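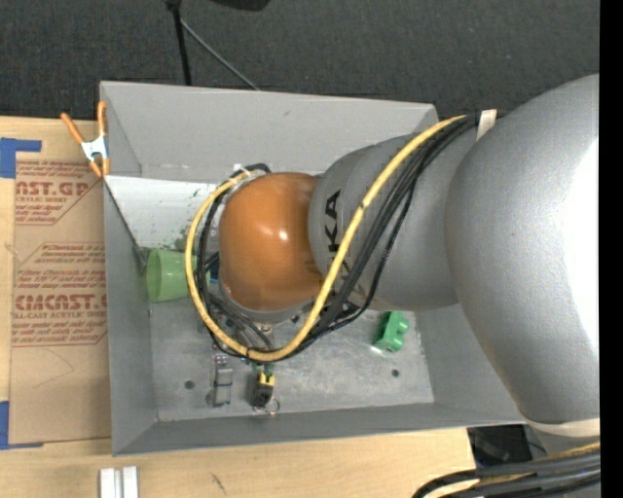 德罗特洛剧院语音导览机：戴着它逛了两个下午

分类：展览与老建筑 / 用具评测

先交代一下我跟导览机的关系：不太好。过去这些年，我在各地的老剧院和旧市政厅里租过不少这种挂脖子的小盒子，有的讲到一半自己跳回英语，有的耳机海绵已经变成一种我不愿意深究的质地。所以四月份德罗特洛剧院（Droltlow）修完重开，门口架子上摆着一排崭新的导览机，我的第一反应是绕过去。

绕不过去。重开以后剧院把墙上的说明牌几乎全撤了，理由是“还墙面以本来面目”。墙面确实很有面目，只是你不租机器就不知道它是谁。

机器是哈文（Havine）做的，型号就叫“剧院版”，起名的人那天大概想早点下班。巴掌大，比我的手机厚一倍，正面一块小屏，下面是数字键，侧面一个音量拨轮。我要特别表扬这个拨轮：它是真的拨轮，有一格一格的手感，你在黑漆漆的楼座里不用低头就能把声音调小。上一代用的是触摸条，我在另一家馆里用过，每次抱起胳膊它都会突然朝我耳朵里大喊某位建筑师的生卒年。

重量，机身标着108克，挂一个小时没什么感觉，挂到第二个小时脖子后面开始有意见。挂绳是扁的织带，可以调长短，卡扣偏紧，我旁边一位老先生跟它搏斗到第三站才放弃，后来就那么拎在手里，我看也挺好。

内容一共57段，从前厅一直讲到舞台下面的机械层。全部听完要多久，盒子上没写，我花了两个下午。第一天听到第二层包厢就听不动了，第二天是星期一，人少，从楼座往下补。

讲解词是杜尔塞·庞塞（Dulce Ponce）写的，修缮期间她一直在做档案整理。这一点听得出来。讲到天花板的时候，一般的导览会告诉你“美轮美奂”，然后放一段弦乐。她告诉你的是：天花板先后刷过四遍，第三遍是一位经理嫌原来的天使太胖，叫人重画的；修缮队把第三遍和第四遍一起去掉了，于是天使们又胖了回来。我仰着头听完，觉得票价已经值了一半。

还有讲座位的那段。剧院开张时号称能坐1,279人，庞塞翻了当年的票根簿，怀疑这个数把站在楼梯上的也算了进去。她没有下结论，只是把票根簿里的几条投诉念了出来，其中一位观众抱怨整晚只看见了主角的左手。我当时正好坐在他可能坐过的那一区，试着往台上看了看，对他深表同情。

中文版值得单独说几句。译文不错，人名地名统一，没有那种一听就是从屏幕上直接倒下来的句子。配音是一位女声，语速适中，前面四十来段都很稳。问题出在机械层那一部分，可能是后来补录的，换了一位男声，录音的房间明显更小，语气也更激动，讲平衡重的时候像在播球赛。我不反对平衡重，可我需要一点心理准备。

另外，“檐口”在前厅叫檐口，到了二层叫飞檐，到了楼座叫线脚。我站在那里找了半天，以为自己漏看了两样东西。

再说找路。每一段都有编号，编号贴在地上，是小小的铜牌，很好看，跟地板颜色也很接近，接近到要弯着腰走。我在休息厅看到好几个人保持同样的姿势缓慢移动，场面颇像集体丢了隐形眼镜。机器屏幕上倒是有平面图，可惜平面图默认上方是舞台，而你进门的时候背对街道，面前是楼梯，舞台在楼梯后面还要拐一个弯。转图的功能有，藏在菜单第三层，图标是一个圆圈里面一个点，我到还机器的时候才问出来。

耳机是头戴式，海绵套一次性，租的时候现拆一副给你。音质够用，说话清楚，音乐部分听个意思。23段里有一小节据说是当年开幕夜的曲子，用剧院里那架修好的钢琴重录的，用这副耳机听起来像隔壁邻居在练。好在机身有标准耳机孔，第二天我带了自己的，差别很大，建议你也带。

电量没什么可抱怨的，两个下午都没见它掉到一半以下。死机一次，在楼座最高一排，按住电源键数到十就回来了，而且它记得我听到哪儿，这一点比我强。

价钱和押金：租一台要押300，还机器时当场退。退押金的窗口跟租机器的窗口不在一处，在衣帽间旁边，下午五点半以后两件事由同一个人做，请自行想象那条队。我第一天排到了，第二天学乖，五点就撤了，代价是最后两段没听，其中一段讲的是幕布。幕布怎么了，我至今不知道。

跟别家比一下。夸特尔（Cuautle）博物馆用的是手机扫码，省了押金，也省了你的流量和电量，一圈下来手机比人先倒。弗兰德利（Flendley）音乐厅更彻底，只有真人讲解，每天两场，讲得极好，可惜上次我去的那场讲解员把大约一半时间花在了声学板的招标过程上。德罗特洛这台夹在中间，机器本身中上，讲解词是我近几年听过最好的一份。

给想去的人几条零碎的：

带自己的耳机，三点五毫米插头那种。

先听机械层再听楼座，顺序反过来，腿会好受些，编号不连着也没关系，机器不管你。

转平面图：菜单，显示，圆圈带点的那个图标。

儿童版我也借来听了几段，主角是一只住在乐池里的老鼠，配音很投入。六岁以下应该会喜欢。我三十好几，听到它找奶酪那一段也没关掉。

扣分项：术语不统一，地上的编号牌，退押金的窗口。

评分：五分给四分。第五分先押在他们那儿，等哪天我听到幕布那段再说。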